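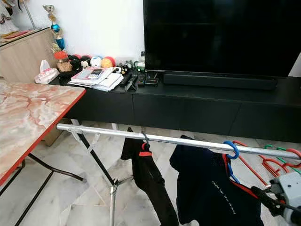 The Wimthorpe low media cabinet is a floor-standing unit for large flat-screen televisions, finished in black throughout. Fronts are flat drawer and door panels with thin seams and a uniform face. With a soundbar laid on the top directly under the screen, the run to the left stays free for remotes, papers, a tissue box or a trophy, and small figures can be lined up along the wall. The cabinet suits hard floors; on tile, check level before loading the drawers.

Specifications
Finish: black, matte or satin
Top panel thickness: 36 mm
Rear cable outlets: two, with brush inserts
Adjustable feet: 17 mm travel
Drawer runners: Stuteck, soft close, 20 kg per drawer
Hinges: Camargo, clip-on, adjustable in three directions

Assembly
The unit ships flat in three cartons. Two people are needed to place the top panel. Fit the wall brackets before the television goes on – the rear edge is hard to reach afterward.

Care
Dust with a dry microfiber cloth. Remove marks with a damp cloth and mild soap, then dry. Do not use glass cleaner on the fronts.

Replacement parts
Feet, runners and hinges are stocked by Hilico under part series 3000. Quote the finish when ordering panels.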